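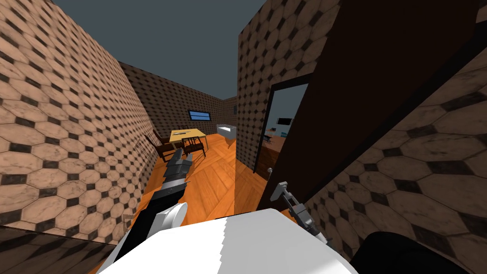

3.2 Wall tile in shared and private hallways

The repair records from Drernemside cover 2,974 work orders in 13 apartment buildings. We kept only the orders that dealt with tiled walls in hallways. Kitchens and bathrooms were left out because water damage accounts for most repairs in those rooms, and it would have hidden the kinds of wear we wanted to study.

Each order was sorted by the type of damage listed: cracked tile, loose tile, missing grout, stained grout, or poor match after an earlier repair. When an order listed more than one type, we used the one named first. Orders with no clear description were sent back to the building office, and those still unclear after six weeks were dropped.

Poor match turned out to be a larger part of the records than we had expected. Most of these orders came from hallways with a two-shape pattern, where a large tile meets a small insert at each corner. Figure 2 shows a pattern of this type on the walls of a narrow corridor in a rendered house interior.

Figure 2. Elongated octagons in beige and tan with small dark brown diamond-shaped inserts.

In a plain square layout, a replacement tile has to match its neighbors in color and size. In a two-shape layout the inserts must also line up with the rest of the row, and a small error at one corner carries over to the next. Several orders in our set describe a second visit to reset inserts that had been placed too low. The long view down a hallway makes such errors easy to see from the entry door, even when the same work would pass without notice in a small room.

Age of the wall had less effect. The older buildings in the Callia district had fewer loose tiles than the newer ones, although their grout was stained more often. The Callia walls were set in a thick mortar bed, and the newer walls were glued to board. We did not test the glue or the board, so we cannot say which of them was at fault.

Replacement stock was a separate problem. The Pinard buildings kept spare boxes from the original work in the basement, and their orders were closed sooner. Buildings without spares had to buy new tile, and a change of batch was often enough to bring a complaint from tenants. The Rostami buildings stopped patching after two such complaints and now retile a full section from corner to corner. This costs more per order, and we return to the cost figures in Section 4.

Hallways repainted over tile were counted separately and are not part of the totals given in this section.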